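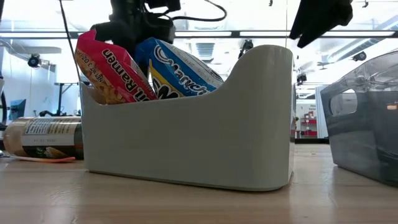
First use of the Flunero slow cooker. Wash pot and lid, dry, then run it empty on LOW for 30 minutes, window open. Slight smell is normal. Pot size suits soups, stews, noodles - a 3 oz ramen packet like the red one in the caddy goes in right at the end, last 4 minutes, not before.

1. Pot in base. Lid on.
2. Plug in, turn dial to HIGH or LOW.
3. Fill at least half way, never over the line.

CAUTION: base must not go in water. Ever.
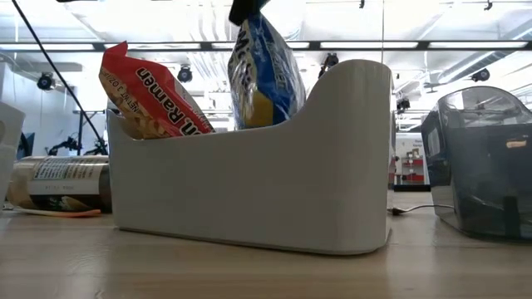
By the Guides Editor, Protness Kitchen
August 2022

4. When done, dial to OFF, unplug, lift pot out with oven gloves.
5. Leave to cool before washing. Cold water on a hot pot will crack it.

Note: lid knob gets loose, tigthen by hand. Spare lids are part 843, dont order the older Jibrin one, wont fit.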